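Shop Floor Automation > General > Can they do chores yet?

walby_ed
Joined July
Posts: 104
August 2, 2023

The question comes up every few weeks, so a narrow version of it: sorting pens and pencils into separate bins with a two-arm bench cell. Fixed table, known objects, two destinations. A child does this without instruction.

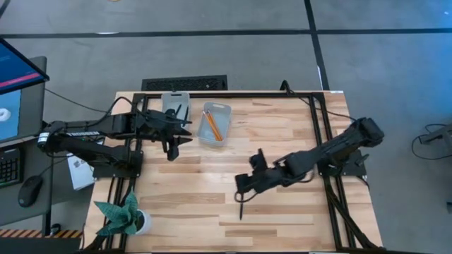

My position is that it counts as a chore and that current arms can learn it from demonstrations. Whether they do it at a useful rate is a separate matter.

mvillca
Posts: 2321

Define useful. We ran a kitting trial at Agudelo with parallel grippers. Thin cylinders on a flat surface were the worst parts in the set. The finger closes slightly high, the part rolls, and the policy keeps reaching for where it was. Large parts were fine.

octavio_e
Posts: 1027

Rolling is a fingertip problem. Softer pads and a lower approach fixed most of it for us. The cost I never see in these threads is labor around the cell: bins moved, table reset, frame checked, cables rerouted. 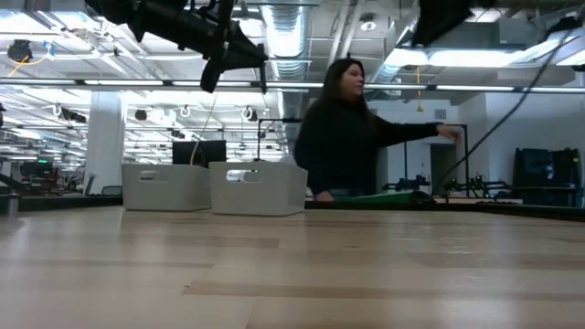 If a person has to be within reach for every run, I count that person's time against the machine. Hand sorting wins by a wide margin.

walby_ed

That is setup time. You don't charge a dishwasher for the plumber.

octavio_e

I do if the plumber comes every 10 loads.

shaimaa_s
Posts: 104

Both of you are arguing about cost. The original question was capability. For a loose layout like the one below I would want success reported per object, with start angles varied, and dropped parts scored as failures.
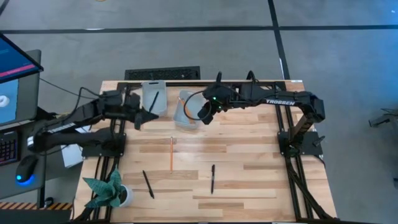 Bratero's write-up gave one averaged number, and pencils and pens were pooled. You can't tell from that whether it handles a part lying crosswise to the fingers.

mvillca

Agreed on per-object scoring. I'd still say no for households. A kitchen drawer has overlap, tape, rubber bands and a dead battery in the corner.

walby_ed

Fine. Shop floor yes, with fixed bins. Drawer no. I'll post per-object results when Conus sends the new pads.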